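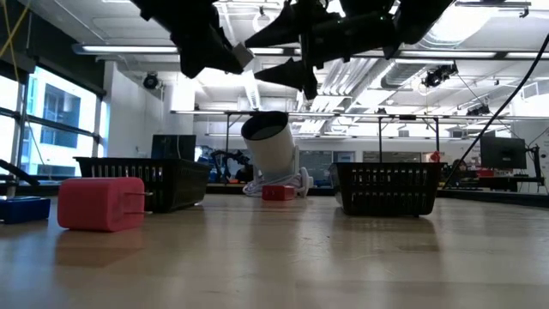 Tidying, two baskets, October 31, 2022. Question for this entry is the same one left open in April: can the pair of arms put small household things away at a rate and reliability that a person would put up with. Current answer is no for mixed items and maybe for a restricted set. The failures are concentrated in pieces with something sticking out of them. The pink-red block like a wall-plug adapter, in front of the left basket with its prongs out to the side, is a fair case. A person picks that up without looking at the prongs. Our planner treats the prongs as part of the body, centers the grasp on the whole length, and closes off the middle of the block.

Sorting rule unchanged from the last entry: reds and pinks to the left basket, blues and teals to the right. Each arm works its own side. Anything near the middle goes to whichever arm is called first, and if the color is wrong for that side it has to be handed over or put back down for the other arm.

Software is Gratinside for grasp selection, with our own sequencer on top. The Skarnton bench has an older build and should not be compared line by line with this one until they update.

What counts as done: item inside the basket, below the rim, fingers clear, arm back to its waiting pose. Item resting on the rim is a fail even if it drops in when the next item arrives. I had been scoring those as passes in the spring. Old totals should be read with that in mind.

Notes on the baskets

Mesh baskets are a bad choice for the cameras and a good choice for realism, so they stay. The slots let the wood show through and the depth map fills them in or doesn't, depending on angle. Dark interior is the worse problem. An item that is dark blue and lying in the far half of a black basket is close to absent as far as the segmentation is concerned. The sequencer then believes the basket is empty, picks the same drop point again, and stacks. Stacking is how we get rim cases.

Tried a fixed list of drop points in place of looking. Works until a basket shifts. A finger that touches the rim on the way out will turn the basket a few degrees and the list is wrong from then on. Weserard sells a basket holder that would screw to the frame rail, but a home does not have basket holders, and the point of this exercise was to leave the furniture alone.
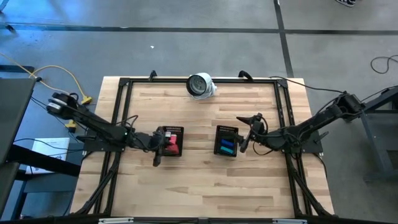
Soft items behave differently enough that I want them in a separate table. A soft piece does not need a precise grasp. Almost any pinch that gets hold of it will lift it. Release is where it goes wrong: the piece hangs from one finger, the gripper opens, the piece stays. The sequencer reads jaw width only, so it reports success and carries the thing back across the table. Added a small shake after opening. It clears most of them and costs time on every cycle, including cycles with rigid blocks that have no use for it. Should be switched on by item class once the classes are dependable.

Second problem with soft items is depth in the basket. Fingers go below the rim to place, and on the way up they can bring out something that was already in there. Raising the release height stops this and brings back the rim cases. Current compromise is to release high for the first item and higher after that. Not happy with it. Force reading at the wrist might tell us whether the gripper is heavier leaving than it should be, but the noise on that channel is about the weight of the lightest pieces, so it would only catch the large ones.

Timing

Item limit set at 8 per run. Four runs scored, both arms active. Longest single run was over 600 seconds, and a large part of that was waiting. The arms are not allowed in the middle zone together, and the rule is enforced with a plain lock: first one in holds it until it is fully back out. The other arm stands with its jaw open until then. If the first arm is retrying a grasp, the wait can use up most of the run.

For comparison I cleared the same set by hand, one hand only, no hurry. It did not seem worth starting the timer. I mention this for whoever ends up writing the summary. The gap between the arms and a person on this task is still large enough that small improvements in motion speed don't matter. Retries and waiting are what matter.

Things that would shorten it, in the order I intend to try them:

Release the middle lock as soon as the wrist has crossed back over its own side.
Cap retries at 2 per item, then skip and come back at the end.
Plan the next pick during the return move.

Handover

Direct handover was left off for all scored runs. Tried it separately with rigid blocks. The giving arm brings the block to the middle, the receiving arm lines up, closes, and the giver opens. The alignment is fine in simulation. On the table the two arms disagree on where the middle is, by enough that a short block can be missed or pushed in the giver's jaw. Both arms were calibrated to the frame and not to each other. Redoing this with a shared target is the obvious next job and I have been putting it off.

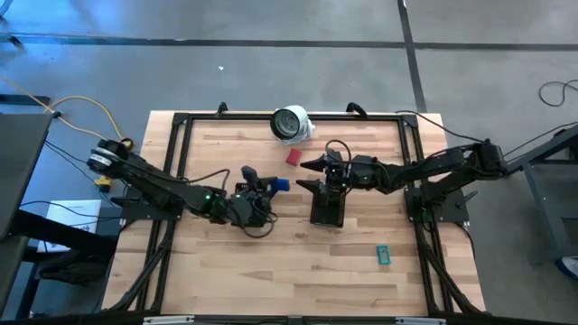 Alternative to handover is to set the item down in a neutral spot and let the other arm pick it up fresh. Slower on paper. In practice it fails less often, and when it fails the item is on the wood where the cameras can find it. A missed handover usually ends on the floor, and nothing we have can pick up from the floor. I would take set-down as the default and leave handover for later.

Thin flat items are excluded for now. The fingertips cannot get under them, and sliding one to the table edge to grab it is a behavior we don't have. The Văn fingertips are supposed to help, having a thinner tip on one side. They have not been fitted. Worth remembering that thin flat things make up a good share of what a person has to tidy off a kitchen table (mail, cards, receipts), so excluding them flatters whatever figures we report.

Where this leaves the chore question

Rigid blocks, spaced apart, baskets in known positions: close to usable if left alone and not watched by someone impatient. Soft items: pick is fine, release needs work. Items with prongs, cords or handles: grasp selection has to find the body first. Flat items: no. A shop-floor version of this, same part every time and a fixture for the bin, is a different matter and I expect it would run today, but that was never in much doubt.

Open items

Jaw width check after the return move as well as before it.
Re-score the April runs with the rim rule, or mark them as not comparable.
Ask Skarnton when their Gratinside build will match ours.
Shared calibration target for both arms.
Fit the Văn fingertips to one arm only and keep the other as it is.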